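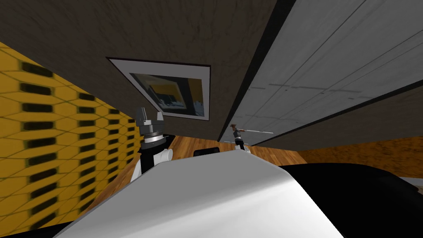

PART THREE: WHEN THINGS GO WRONG

Chapter 9
The Fault That Wasn't in the Log

On July 22, 2019, a two-armed robot called Esta put its left gripper through a display panel in a show apartment in Oltcombe. The room had been empty of people for an hour, so there were no injuries. The panel was replaced, the arm was checked, and the maker, Voteck, closed the case in four days with a single line: "Operator path error."

This chapter is a long argument with that line.

Voteck had good reason to feel sure of itself. Before delivery the robot had been run through 2,663 simulated tasks in furnished rooms: reaching past walls, holding thin rods, working one arm far out while the other stayed close to the body. A view from one such room opens this chapter, with the left arm raised near the patterned yellow wall and the right one farther off with a pale stick at its gripper. The company's summary reported no contact faults in any of these runs, and the buyer took that as proof.

Proof of what? Look at how the rooms were built. The walls had color, pattern and texture, and the floor had a grain. They looked like places. Looks were not what failed in Oltcombe. The Voteck model treated every wall as a shape the planner already knew, placed exactly where the planner thought it was. A robot tested that way is being asked whether it can avoid things it has been told about.

Áine Conneely, who reviewed the case for the insurer Nic Aodha, asked for the raw records in September. She found that 909 of the runs had never moved both arms at once. Another 174 had been stopped early and then counted as passes, on the grounds that no contact had been recorded before the stop. The summary mentioned neither fact – and neither, strictly speaking, was hidden. Both were in a folder the buyer had been given and had not opened.

We should be careful here. None of this shows that the simulator caused the accident, and Conneely never claimed it did. Her finding was narrower: the test record could not support the words "operator path error," or any other cause. Readers who want a villain by the end of the chapter will be let down.

9.1 What a pass means

Start with the word "pass." In the Voteck records it covers at least three different results, and we will take them in the order the test team first met them.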